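**For release 26/10/2026**

# Mellor Mending Room opens its doors three evenings a week

Hello, Wendy Parsons here. I run the Mellor Mending Room, and I've been told a press release should have the news in the first line, so: from next week we're open three evenings instead of one, we've got a proper teacher for the sewing table, and it still costs nothing to come in.

If you haven't heard of us, we're the place above the old dairy shop where you bring a thing that's come apart and sit with someone who can help you put it back together. Jumpers, coats, curtains, bags, school trousers with the knees gone. We started with 4 sewing machines and a kettle — the kettle has since been replaced, the machines haven't — and by the end of August we'd had 386 items through the door. I know that because each one gets a line in the big red book, along with what was wrong with it and who took it home.

The new teacher is Nidia Henao, who trained as a tailor and spent years altering wedding dresses before she moved up here. I first met her when she came in to borrow a seam ripper and ended up re-lining a man's overcoat! She'll be running the beginners' table on the first of the three evenings. You'll learn how to thread a machine, sew on a button so it stays sewn on, and take up a hem by hand. If you already know all that, come on one of the other nights and get on with your own project, with help nearby if you get stuck.

"People say sorry when they show me what they've brought," Nidia told me when I asked her for something to put in here. "I don't know why. A hole is only a hole. I like a big one, there is more to do."

We've had some lovely help with the extra evenings. Juleo, the haberdashery on the corner, is giving us thread and needles through the winter, and Lorex, who do the shopfitting downstairs, have put up shelves along the long wall so the fabric boxes can finally come off the floor. I did ask if they could fix the draught as well. They're thinking about it.

Places at the beginners' table need booking, and there are 25 to go round for the first course. Drop in and put your name on the sheet by the door, or ring and leave a message (slowly please, I write them down by hand). Under-sixteens are very welcome with a grown-up. The other two evenings don't need booking at all.

A few things we could do with, if you're clearing out: zips of any length, wool in dark colours, old cotton sheets, and buttons, always buttons. Please don't bring us pillows. We've got more pillows than we know what to do with.

If you're from a paper or a radio station and you'd like to come and see us, please do, any of the three evenings is fine and you won't need to arrange it with me first. Nidia is happy to be interviewed as long as she can keep sewing. I'm happy to be interviewed at any time, as my family will tell you.

**Contact:** Wendy Parsons, Mellor Mending Room. Ask for me at the counter downstairs if the upstairs door is locked.

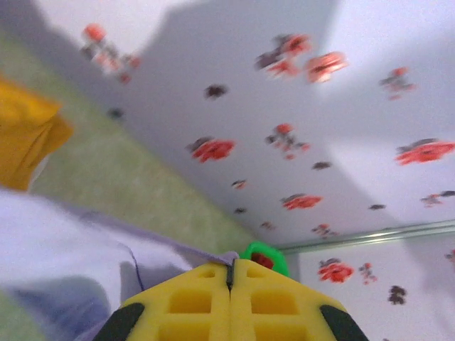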